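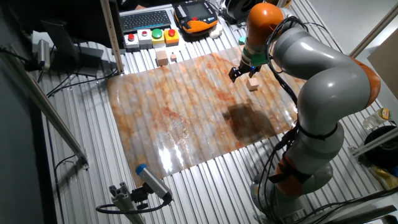
Should Your School Buy a Robot Arm?
A money guide for kids who like to ask annoying questions

Last updated 2025-05-02

Say your school, your library or your club has some money to spend, and somebody says, "Let's get a robot!" Everyone cheers. Robots are great. I like them too.

But somebody should ask what it will do all day. It might as well be you.

Grown-ups who buy robots for factories and labs have to answer that question on paper before they get a cent. Plenty of them answer it badly. The steps are easy enough to learn, and they work for 3D printers, laser cutters and snow cone machines as well.

What you think you are buying

In the ad you see an arm. It swings around, picks something up and puts it down again. There is music. There is usually a price in big numbers, or else no price at all and a button that says "Contact us." Be extra careful with the button.

What comes for the price of the arm is often just the arm. Sometimes that means an arm with no hand. The hand is called a gripper, and for many robots you buy it separately, the way some toys come without batteries. A simple gripper has two fingers that open and close. That's fine for a small block. Try it on a bag of marbles or a floppy sock and you'll be shopping for a different gripper.

So write down two things before you look at any ads at all:

What will it pick up?
Where will it put it?

If nobody in the group can answer, close the catalog.

The rest of the stuff

A robot arm needs a table, and your art room table won't do. When an arm moves quickly and stops short, it pushes back on whatever it's bolted to. A wobbly table makes a wobbly robot, and a wobbly robot misses. Many labs use a heavy table made of metal with slots in it, so that they can bolt things down and move them later.

It needs a control box, which is the robot's brain and power supply. Ask if that's in the price.

It needs something to steer it with. Many robots have a chunky handheld screen called a teach pendant. You use it to show the robot where to go and to tell it to remember. Ask if that's in the price too. You'll get tired of asking. Keep going.

It may need sensors. A plain arm can't see. It goes where it was told to go, and if the block has moved two inches to the left, the arm will close its fingers on air and carry the air very carefully to the other side of the table. To fix that you need a camera or another kind of sensor, a stand to hold it, a cable to plug it in, and a person who knows how to make all of it talk to the robot.

It needs a way to stop in a hurry. Emergency stop buttons are big so that you can smack them without aiming. The seller can tell you what your setup needs, and the school's safety person should check what the seller said.

Then come the cables. Power cables, signal cables, cables for the gripper that run along the outside of the arm. Every one of them can get pinched, bent or yanked. Put spare cables in the budget. They are boring and you'll want them by spring.

A pretend budget

The Vurkcombe after-school club (grades four through six) wanted an arm that could sort wooden blocks. They had 600 dollars. They looked at a small desktop arm called the Trokano, which cost exactly 600 dollars, and they were thrilled. It fit!

Did it?

Their list after one afternoon of reading the small print:

Trokano arm: 600 dollars
Gripper, sold separately: 84 dollars
Spare cables and a clamp for the table: 60 dollars
Total: 744 dollars

That's 144 dollars too much, and they hadn't bought a sensor. They hadn't thought about who would fix it. They also learned that the arm could only lift very light things, a detail printed in gray letters near the bottom of the page.

A Trokano is a little arm for a desk. The big gray ones you see in labs and factories cost far more than a club could earn at a hundred bake sales. The list gets longer in the same way, though. Only the numbers grow.

How sellers talk

Sellers aren't bad people. Their job is to sell. Your job is to turn their words into plain ones.

"Easy to program." Easy for whom? Ask if a kid your age can try it while you watch. If the answer is "after the training course," find out what the course costs.

"Works around the clock." Maybe so. Is your school open around the clock? A robot that can work all night in a locked building is a very expensive coat rack.

"Pays for itself." In a factory this can be true, if the robot does a job that costs a lot of money to do by hand. In a club, the robot doesn't earn anything. It might still be worth having. Just don't let anybody tell you it's free in the long run.

"Safe to work next to." Some arms are built to work near people and to stop if they bump into something. They are often called collaborative robots, or cobots. The word does not mean you can put your face near one. A cobot holding something sharp is still holding something sharp.

"Smart." I have never found out what this one means.

The video trick

Robot videos are fun, and you should watch them with one eyebrow up. Look in the corner of the video for a small sign like "4x speed." It means the robot was really four times slower than it looks. Watch for cuts, too. If the video jumps each time the arm is about to grab something, ask yourself what got left out.

The Vurkcombe kids wrote to two sellers in April, Cota and Vincze, and asked each for a video with no cuts, at normal speed, of an arm picking up a block ten times in a row. Cota sent one. The arm dropped the block once. Vincze sent a shiny booklet.

The kids liked Cota better after that, dropped block and all. I would too.

Time costs something as well

Here's a part of the budget most people skip. Somebody has to set the robot up, and it takes longer than the box says. Somebody has to teach it each job, and then fix the job when it goes wrong. A good way to guess is to take the time the seller gives you and multiply by 3. If the seller says two afternoons, plan on six. My rule isn't science. It's what I do after being wrong a lot.

Even moving one small block is real work for the people in charge of the robot. They have to choose where the fingers go, how high the arm lifts before it swings, how hard it squeezes and what happens if it misses. You can do the same job with your hand while eating a sandwich. That's no reason to skip the robot if learning how it works is the whole point. It's a very good reason to skip it if all you want is moved blocks.

Other ways to get one

Borrow. Some libraries and colleges have arms, and you can ask to visit and try a job on one.

Rent. Good for one project. Check who pays if it breaks.

Buy used. Cheaper, but ask if the company still makes parts for it and if the software still works on a normal computer.

Build a small one from a kit. It will be weak and a bit crooked. You'll know what every screw does, though, and when it breaks you can fix it yourself.

Wait. Waiting costs nothing, and the list you made will still be good next year. Check the prices again.

What did the club do?

They bought a kit arm and kept the rest of the money for parts. It sorts blocks, slowly. Some of the kids still wish they had the Trokano, and they argue about it most weeks.

Questions to take to the meeting

What job will it do, in one sentence?
How heavy is the heaviest thing it has to lift?
Is the gripper in the price? The control box? The pendant?
What table does it need, and do we have one?
Who will fix it, and what do they charge?
Can we see it do our job, with our blocks, before we pay?
What will we do with it after the first month?

Read that last one out loud and then wait. Don't help the grown-ups with the answer.

Words to know

Budget: a plan for what you'll spend, made before you spend it.
Gripper: the robot's hand.
Payload: how much weight the arm can carry. The gripper usually counts as part of it.
Reach: how far the arm can stretch.
Quote: a seller's written price. If it isn't written down, it isn't a quote.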